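Candidature assistant administratif : convocation reçue, mais dossier « incomplet » ?

**Jamila Bhuiyan**

Bonjour à tous, je fais vite parce que je suis sur ma pause. J'ai postulé en janvier pour un poste d'assistant administratif chez Dolivon (34 postes ouverts, catégorie secrétariat, CDD d'un an renouvelable). Reçu hier un mail avec convocation à l'épreuve de dactylo. Sauf que dans mon espace candidat c'est toujours marqué « dossier incomplet ».

Ce que j'ai envoyé :

- lettre + CV, en PDF
- copie du diplôme (BTS, obtenu avec mention)
- attestation d'expérience de Weruso, deux ans à l'accueil, signée mais sans cachet
- pièce d'identité recto verso

Pas de relevé de notes, l'annonce n'en parlait pas. Enfin je crois. Numéro de dossier finissant par 517 si quelqu'un du service passe par là.

Mes questions : est-ce que la convocation est valable quand meme ? Et la tenue, c'est vraiment « correcte exigée » pour une épreuve de frappe ? J'ai une chemise bleu clair et c'est tout.
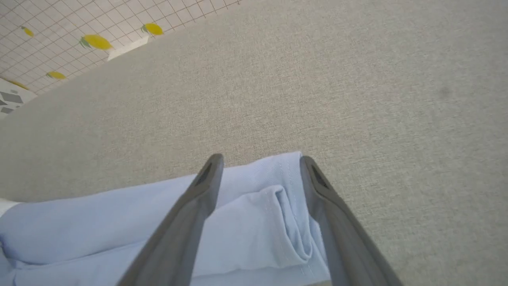 ## Réponses

**Kasun Hettiarachchi**

Passé l'épreuve chez eux l'an dernier. Donc :

La convocation est valable. Le statut en ligne se met à jour après, parfois bien après. Le mien est resté « incomplet » jusqu'au jour de l'oral. Imprimez le mail, les deux pages, la deuxième a le code-barres et à l'entrée ils ne prennent pas le téléphone.

Par contre l'attestation sans cachet, ça peut coincer. Une fille devant moi a du repartir avec un papier à signer et revenir l'après-midi. Redemandez-la à Weruso maintenant, sur papier à en-tête, avec dates de début ET de fin, intitulé du poste, temps plein ou partiel. Un « certifie avoir travaillé chez nous » tout seul ne suffit pas.

L'épreuve : texte à recopier, clavier fixe, pas de correcteur. Ensuite mise en page d'un courrier. Accueil à 9 h, portes fermées pile. Les fautes comptent plus que la vitesse, enfin c'est ce qu'on nous a dit sur place.

Tenue : chemise claire très bien. Repassez le col.

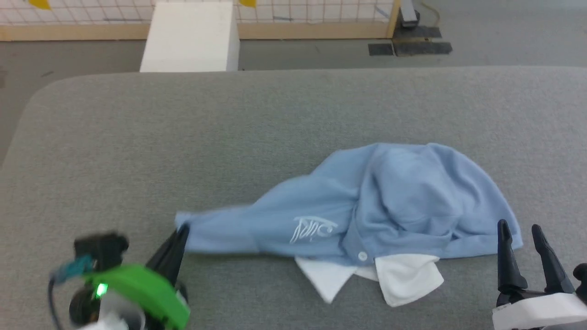
*Chemise bleu clair, col blanc.*

**Julián Pacheco**

moi j'ai mis un pull et j'ai été pris, donc bon. Par contre je suis chez Briline, pas Dolivon, je sais pas si c'est pareil. Pour le dossier incomplet appelez, le mail ils répondent pas

**Prasanna Siriwardena**

Attention à ce qui est dit plus haut, valable oui, mais « sous réserve ». C'est écrit en petit en bas de la convocation : l'admission à l'épreuve ne vaut pas recevabilité du dossier. On peut donc passer la frappe, réussir, et être écarté ensuite pour une pièce manquante. Arrivé à un collègue de l'agence Chowdhury, avec 80 % à l'épreuve, pour un relevé de notes jamais envoyé.

Donc relisez l'annonce, rubrique « pièces à fournir », pas seulement « profil ». Le relevé est souvent demandé là, sous le nom de « justificatif de mention ». 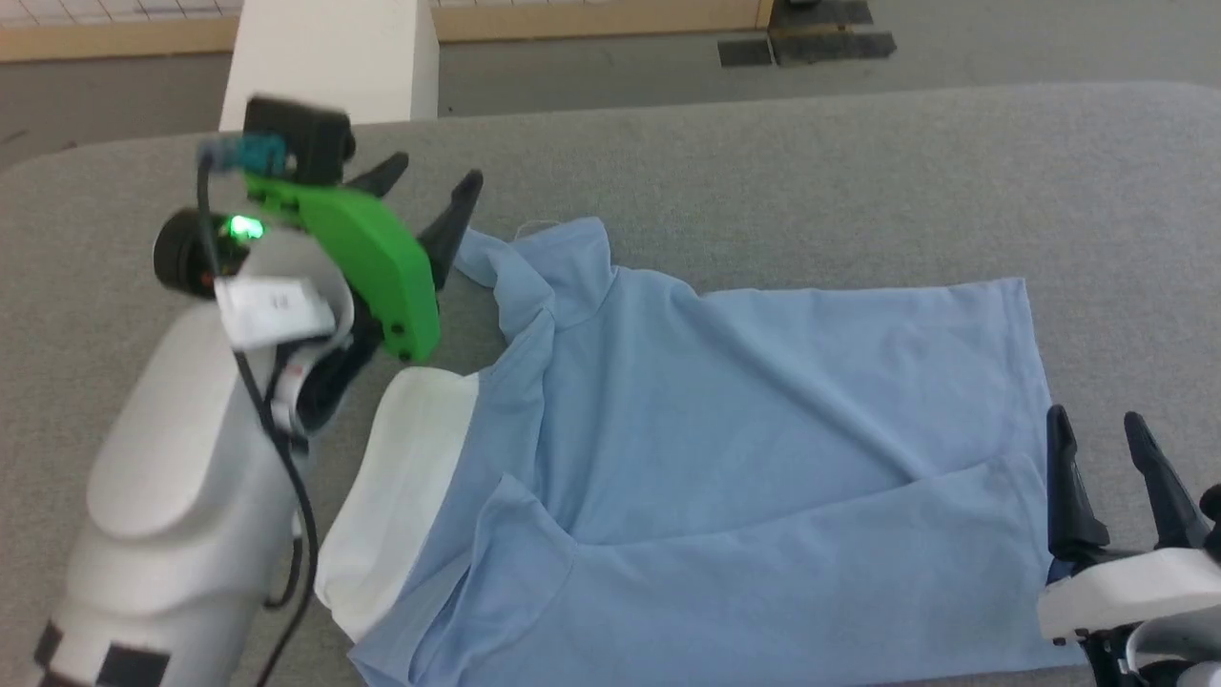

Si c'est bien ça qui manque, l'espace candidat permet d'ajouter un fichier tant que la date limite des compléments n'est pas passée. Onglet « mes pièces », puis « autre document ». Un seul PDF, nommé NOM_PRENOM_RELEVE, sans accents sinon le site le refuse sans message d'erreur. Gardez l'accusé de réception.

Et prenez l'original du diplome le jour J, la copie ne suffit pas pour l'émargement.

**Jamila Bhuiyan**

Merci !! C'était bien le relevé, rubrique pièces à fournir, j'avais pas descendu la page. Envoyé ce midi, accusé reçu. Weruso me refait l'attestation avec cachet. Je laisse le sujet ouvert jusqu'à ce que le statut change.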